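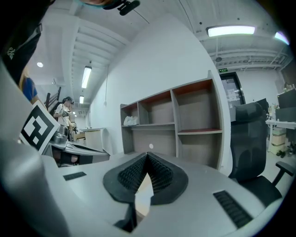 Emix Practice Pack for Hand-Held Gripper Recording

Card set, wall sheets and log pads for teams that record with hand-held grippers
Made by Emix, stocked by Belkadi
Page last changed Mar 18, 2025

Hi, and welcome to the page for the thing I've spent far too many evenings on! The Practice Pack is a set of printed rules for people who pick up a gripper, do a task with it and record what happens. It's paper and card, mostly. You hang some of it on the wall, you keep some of it on the desk, and you scribble on the rest.

I wrote the first version for our own use at Emix, when we had a folder full of recordings and very little agreement on what a good one was. One person started every take with the fingers open. Another started with them closed. I started with them wherever they happened to be (sorry, everyone). By the time we sat down and compared, we had more than 600 takes and a long argument ahead of us, and the rules in this pack are what was left when the argument ended.

What you get

50 desk cards, printed on both sides, with the rule on the front and the usual mistakes on the back
8 wall sheets, large enough to read from across a desk
4 log pads, one line per take
A ring to keep the cards on, so they don't wander off

The cards come in English. There's no app and no login, and I'd like to keep it that way for as long as people let me.

What the rules cover

The cards are sorted by when you need them. I'll go through the main groups so you can tell if this suits the way you work.

Before you pick up the gripper. Wipe the finger pads. Textured pads are great at holding things and just as great at holding dust, and a pad full of lint grips differently from a clean one. Check that the markers are flat, clean and fully showing, with no tape edge folded over a corner. Open and close the fingers all the way, slowly, and watch that both sides move. Then look at the cable, if yours has one, and make sure it isn't going to tug on your wrist halfway through.

Setting the desk. Pick the objects for the task and put everything else out of reach. Mark the start area in some way that another person can find again. We don't tell you how far apart the objects should go, as it depends on the task, but there's a blank box on the card where you write down what you chose. Please fill it in! A blank box is the most common thing I find when I visit a team that has the pack.

During the take. Move at the pace you'd use if you were handing something to a friend. Don't cover a marker with your thumb, your sleeve or the other gripper. If you fumble, carry on if the task can still be finished, and say so in the log. If it can't, stop and mark the take as failed. Keep the failed one, too. Rule 1 on the failure card is "don't delete it," and it's printed in the biggest letters we could fit.

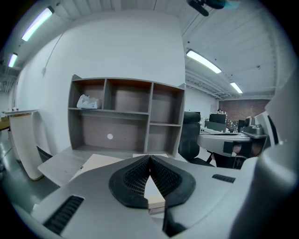
A small wooden block between the mesh-covered pads, with the open shelving behind.

Small parts get their own cards, and they were the hardest ones to write. With a little block there's so little to hold that any tilt of the wrist changes the grip, and people tend to squeeze harder to make up for it. The card asks you to do the opposite: line the fingers up first, close until the part is held, and then leave your grip alone until you put it down. It also asks you to write down which face you took hold of. I fought against that line for weeks because it seemed fussy, and I lost, and now I use it more than anyone.

There's a note on the back about thin or layered edges. If the part can catch in the texture of a pad, open the fingers fully and let it come away before you pull your hand back. Pulling early drags the part along, and then the last moment of the take shows an object moving that should be standing still.

Rules for the room

A lot of practice guides stop at the edge of the desk. Ours keeps going, because recordings pick up the room as well: the people in it, the screens, the papers lying around.

So there's a wall sheet about people. Anyone who could end up in a recording should know that recording is going on, and should have said yes to it, before the first take. The sheet has a space for the name of the person to ask, and a line saying that anyone can ask for a take to be held back. Put this one where people come in.

A second sheet is about paper and screens. Turn over anything with personal details on it. Lock any monitor you aren't using. Loose notes go in a drawer.

The third one I care about most is the light sheet. It says to leave the lighting alone during a block of takes, and if you have to change it, to start a new block and log it. Overhead tubes, a window, a lamp on the next desk – whatever you have, write it down once and stick with it.

Using two hands

You can run the whole pack with a single gripper, but plenty of teams use a pair, and some of them wear a head camera as well. The two-hand cards were added in the second printing. They ask you to label left and right on the devices themselves and to keep them that way for good, even if one gets repaired. Decide before the take which hand holds and which hand moves. If you plan to swap in the middle, log that as its own task.

Cubes with markers on several faces are more forgiving than a single flat marker, since you can turn your wrist quite a bit and some face will usually still be in view. You can still hide one behind the other, though. The card has you rehearse the motion empty-handed while a second person watches from the side and calls out when the cubes cross.

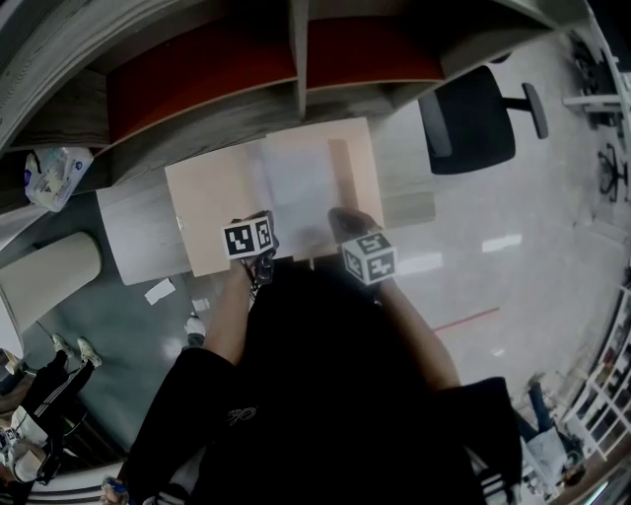
Brahim Ait Brahim wrote in to say that the rehearsal step was the one his team at Gikine skipped at first, and the one they'd now keep if they had to throw out all the others. He'd like it moved to the front of the ring. He also says the head camera card should tell people to look at the work and stop glancing at their helper, and that a reminder on the desk did more for them than any amount of training. I agree with him on the second part and I've put it in the draft for the next printing. The order of the ring I'm still thinking about – you can move the card yourself in the meantime, that's what the ring is for!

Keeping the log

Each line on the pad has room for the take number, the task, the person's initials, the result and a remark. Results are limited to done, done with a fumble, and failed. We tried a longer list and people spent more time choosing a word than doing the task.

Remarks should be plain. "Dropped it, picked it up, finished" is perfect. "Suboptimal acquisition" is going to make someone sigh in a few months, and it'll probably be you.

At the end of a session, the person who recorded and one other person look over a handful of takes together, chosen without peeking at the log. If the log and the recordings disagree, go back through the whole session. It's tedious and I've never managed to make it less so.

Is this an official standard?

No. It's a house standard that other people have been kind enough to pick up. It doesn't replace the safety rules for your building or the law on recording people where you live, and it won't help you if you plan to run the finished task on a powered arm. That needs its own risk assessment, done by someone who knows the arm. There's a card in the pack that says exactly this, and I'd ask you not to take it off the ring.

Fits with

Any hand-held gripper, really. The cards don't assume a certain finger shape or a certain marker pattern. If you keep your sessions in Trirkia, the result words on the pad match the ones in its session form, so you can type them straight across.

Care and refills

The cards take a damp cloth well. The wall sheets don't, so hang them away from the sink. Log pads can be bought on their own from Belkadi, and the page design is free to copy if you'd sooner print yours at work. If you change a rule, write your change on the card and date it, and send me a note if you think the rest of us should have it too. I read all of them, though in March I tend to be slow.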